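Search this site
Enter keywords
Go

Gevcombe Toy Library: how we're getting on, May

Hello again, and thank you for your patience with the last report, which I know reached you after the deadline (my fault entirely, I'd saved it in the wrong folder!).

So, the letters and first words strand. You gave us £500 for this part and we've spent £370 of it so far, nearly all on wooden alphabet blocks and the drawstring bags to lend them out in. The blocks came from Bepari, who do a nice plain cube with painted faces. I'd been tempted by a cheaper plastic set, but the wooden ones make a lovely clatter when you tip them out and they stand up to being chewed.

We've now got almost 300 blocks on the shelves, made up into bags, and the bags have gone out 62 times. I was hoping for a bit more than that by now, but we lost the Lenitley session for most of the spring while the hall had its heating done, and Lenitley families are our keenest borrowers. They're back now and making up for it.

The bit that takes longer than I put in the bid is the sorting. Every returned bag gets tipped out on a table, the blocks are looked over for splinters and flaking paint, and then they go back in with a fresh word card. I'd allowed ten minutes a bag and it's nearer twenty. I've moved some of my own hours across from the jigsaws to cover it, so there's no extra cost to you, but I'd budget differently another time.

Alphabet blocks out on the table
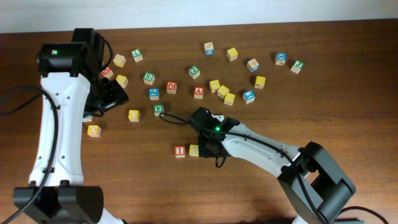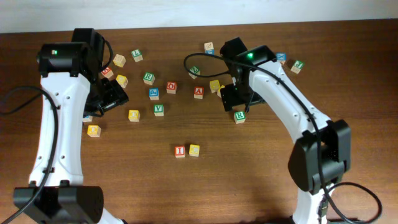

On colours: a few parents asked if the vowels could all be one colour, to help with building words. I rang Bepari and they can do it, but only on a bigger order than we can manage on our own. Nusrat Chowdhury at the Futham toy library is interested in going halves, so I've asked for a price for the two of us. If it comes in under what's left of the grant I'd like to go ahead, and I'd be grateful if you could let me know whether that needs your say-so first.

Still to do: new word cards (the first lot were too flimsy and curl at the corners), a printed sheet of games for the grown-ups, and a couple of spare bags. I'll send the receipts separately, in the right folder this time.

Contact us | © Gevcombe Toy Library | Back to top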